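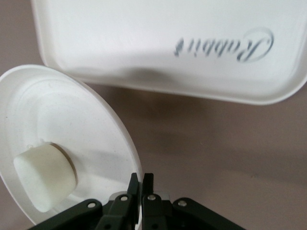
Grakow Manipulation Group – Data and Evaluation

Guvum wrist-view set, README
Updated 05/06/2023

Guvum holds 3000 wrist-camera episodes of small tabletop pick and place. Read the caveats before quoting our numbers.

What it is good for
White on white. A pale cylinder on a white plate, a white tray next to it, the black fingers at the bottom of the view. Depth from our sensor is poor on these surfaces, so policies have to rely on shading and rim edges. We think that is a fair test. We are less sure it says much about kitchens.

The headline result
The Cangate method was reported as solving the plate task. We reran it on 558 held-out episodes and could not reproduce the margin over the plain Gruber baseline. Most of the gap went away once both used the same crop.

Known problems
The tray has "Rabbit" printed on its floor in script. A policy can use the lettering as a landmark and look clever. We blurred it in 110 episodes, and scores dropped for every model we tried. Another 110 have the tray turned around – use those too.

The pinkish-brown tabletop never changes. Do not claim background robustness from this set.

Success labels were set by a script that reads finger width at lift. It misses late drops. Relabeling is planned for October, and until then treat small differences as noise.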